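Lallow Grout Brush and Cleaning Paste: My Review After a Whole Season

I have been meaning to write this one up since the summer, and several of you have asked (Kumudini, I did get both your emails, thank you!), so I finally sat down with a cup of tea and my notes. I bought the set with my own money from the Wanigasekara hardware store in Brillham. It comes with the long-handled brush, a small stiff brush for corners, and a 300 gram tub of paste.
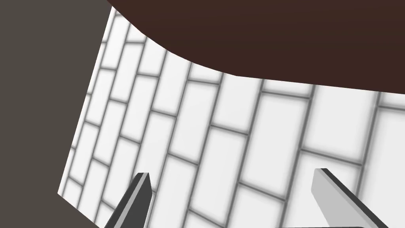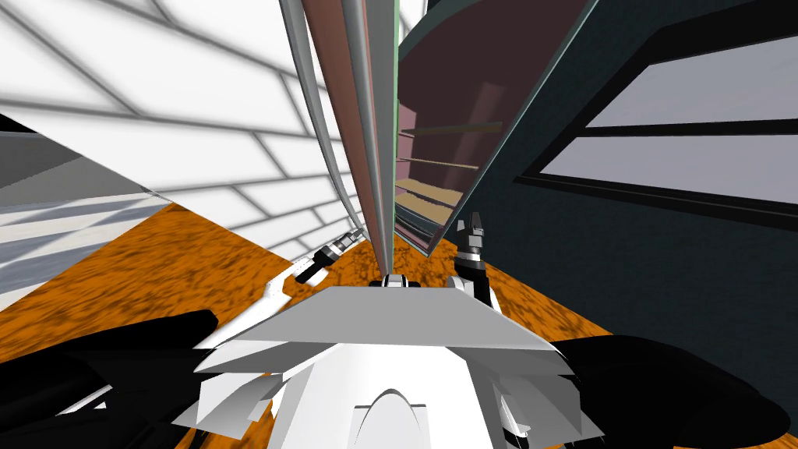
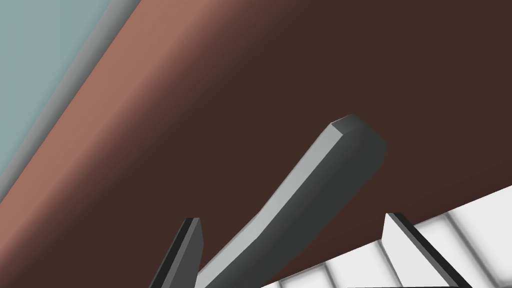

I grew up in a house where the bathroom floor was one big sheet of linoleum, so grout came to me late in life, and I had no idea how much of my time it would want. My first apartment had it, my second had more of it, and the house we live in now has it in the bathroom, behind the stove and all down one side of the laundry room. White tile laid in that offset, brick-like pattern with thin gray lines, as on the wall in the second picture, is still my favorite look for a kitchen, and I would choose it again tomorrow. But the joints are where the work is. Every row has its short upright lines as well as its long flat ones, and a brush that flies along the long lines can be a real nuisance in the short ones.

The long brush is the best part of the set. The bristles are trimmed to a narrow ridge, so they sit down in the joint and stay there, and the handle has enough bend in it that I could do the lower rows behind the tub without kneeling the whole time. My knees are not what they were, and I noticed the difference the very first afternoon. After a season of steady use the bristles have splayed a little at one end, though I do lean on that end more than I should.

The corner brush I like less. It is a good shape and it gets in behind the faucet nicely, but the grip is smooth and gets slippery once there is paste on your hands. I wrapped mine with a bit of cloth tape and that has held up fine. Ursina Stöckli, my neighbor across the way, has the same set and wears rubber gloves with hers. She says the grip never bothered her at all, so you may want to take my grumbling with a grain of salt.

Now, the paste. It is thick, a little gritty, and smells faintly of lemon, which I enjoyed and my husband did not. You dab it on, leave it for ten minutes, scrub, and wipe with a damp sponge. On ordinary kitchen grease it was wonderful, and the lines behind the stove came up a good two shades lighter in one go. On the old brown staining around the tub it took me three rounds, and there is one stretch near the drain that I have simply made my peace with. Please wipe twice! If you only wipe once it dries to a chalky film, and then you are standing there polishing tile at nine at night, as I was.

One thing I wish the box said more plainly is that you need to test the paste on colored grout before you do a whole wall. Mine is gray and came to no harm. Yamila Leiva tried it on the dark green grout in her powder room and ended up with a pale patch behind the door. She wrote to the company, and they sent her a very kind reply and a refund, so full marks to them for that.

I also tried the smaller Drimine brush for comparison, which Obsa Gidey lent me. It is lighter in the hand and cheaper, and for a little backsplash it would do you perfectly well. For a full bathroom I found it tiring, and the head twisted on me whenever I pushed hard. Back to its owner it went, washed and with a jar of plum jam for the trouble.

Would I buy the Lallow again? Yes, for the long brush alone, and I have already picked up a second one for my sister. The tub of paste lasted me through the bathroom and the kitchen with a spoonful left over, so if you have a big house you will want two. Keep the lid on tight between jobs. I left mine loose for a week and had to stir in a little warm water to bring it back.

I still have the laundry room to do, and I will add a note here when I get to it.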